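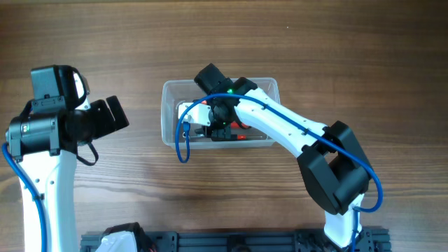

Inicio Taller Archivo Contacto

Llevo desde mayo comparando dos juegos de dedos para la pareja de brazos y ya tengo bastante para escribirlo. Los primeros son los que venían con las pinzas Ovari, rectos y paralelos. Los segundos los vende Skeltix como recambio, con la punta más estrecha y un recubrimiento algo más blando. El precio es parecido, así que no lo he tenido en cuenta.

La prueba es sacar piezas sueltas de una caja de plástico transparente. Elegí la caja porque me da problemas en el trabajo diario y quería saber si la culpa era de los dedos o de la cámara. Dentro van cosas de formas distintas: una pieza blanca de plástico, algo con mango rojo, una varilla metálica fina. Un brazo entra en la caja y el otro espera con la pinza abierta por si hay que pasarle la pieza.

Hice 1.309 intentos con los dedos de serie y otros tantos con los de Skeltix, repartidos en varias tardes. Saron Teshome me prestó su script para registrar los fallos y me ahorró mucho trabajo. Los clasifico en tres tipos: no agarra, agarra y se le cae, o toca la pared de la caja y se para.

Con las piezas grandes no hay diferencia que merezca la pena comentar. Con la varilla sí. Los dedos rectos la empujan contra el fondo y resbalan en cuanto el ángulo de entrada no es casi vertical. Los estrechos la cogen mejor, pero la sujetan por tan poca superficie que gira al levantarla, y si el otro brazo tiene que recibirla llega torcida. Para dejarla en una bandeja da igual. Para entregarla, no.

Los choques con la pared fueron la sorpresa. Esperaba menos con los dedos estrechos y salieron casi los mismos. Mirando los registros, lo que toca no suele ser la punta, es el cuerpo de la pinza, que baja inclinado y ocupa mucho sitio. Cambiar los dedos no arregla eso. Una caja más baja, quizá.

Sobre la cámara de muñeca: el plástico transparente la confunde según la luz. Con la lámpara del techo encendida ve bordes donde no los hay. Bajé la exposición y mejoró. Tõnu Toom me recomendó poner una cartulina mate debajo de la caja. Todavía no lo he hecho, sigo trabajando directamente sobre la madera, y la veta no ayuda nada.

También probé dos controladores. El de Stilleo es más cómodo de configurar y tiene un modo de fuerza que funciona bien con las piezas blandas, aunque en una sesión perdió la conexión 73 veces. Cambié el cable y no volvió a pasar, así que no se lo apunto al controlador. El de Mutiso es más seco, hay que escribirlo todo a mano, pero el retardo entre los dos brazos es más estable. Para el traspaso de piezas me quedo con el segundo.

Hablando de cables: dejad holgura en el codo. El primer día lo llevaba demasiado tenso y al estirar el brazo tiraba del conector de la pinza. Ahora hace una curva amplia por fuera y no molesta, salvo cuando el brazo baja mucho y se forma un bucle dentro de la caja. Tengo pendiente una brida o una guía — aún no sé cuál.

De momento dejo los dedos de serie en el brazo que recibe y los estrechos en el que entra en la caja. Yabsira Wubshet me ha preguntado por las ventosas. No tengo, y con la varilla no le veo mucho sentido, pero si alguien las ha usado con piezas así que me lo cuente en los comentarios. Los registros están en una hoja de cálculo y se los paso a quien me los pida.

Archivado en: Robótica de mesa, Pinzas, Pruebas

Este blog utiliza cookies propias para recordar tus preferencias. Aceptar Más información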